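About Ilby Bread School

Hi, and welcome! I started Ilby in the back half of an old shoe shop on Dalen Street, with one secondhand oven and a rye starter I'd been feeding for years (its name is Grelow, after the village where I got it). My first class had more chairs than students. I still teach every beginner course myself, and I still get flour in my ears.

We bake plain, everyday bread. Sandwich loaves, rye, rolls, a decent pizza dough, and in December the braided sweet bread my grandmother made. If you want sugar flowers or five-tier cakes, there are lovely people for that, but I'm hopeless at it!

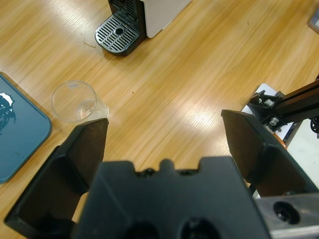
A beginner course runs for six evenings, starting at 7, and costs $135 with all the flour included. You take home whatever you bake, plus a jar of Grelow if you promise to feed it. Our rye nights are $80 and they fill up fast, so get on the mailing list if rye is your thing. Most of our flour comes from the Odier mill up the valley, stone ground, and a bit different with every delivery, so the recipes I hand out have a lot of pencil in them.

As of June we've taught 2,678 people, and plenty of them come back for the second course or just to argue with me about salt. 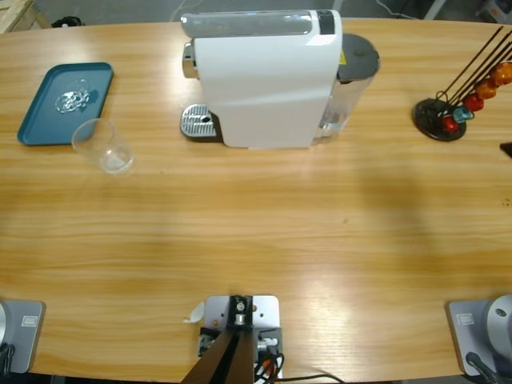
One former student wrote to us that she'd killed three starters before the course and that her rye now disappears before it has cooled. She also thinks I use too much caraway, and I'm leaving that in because she's probably right.

New dates go up at the start of each month. Wear something you don't mind getting dough on, and bring a big bag for your loaves.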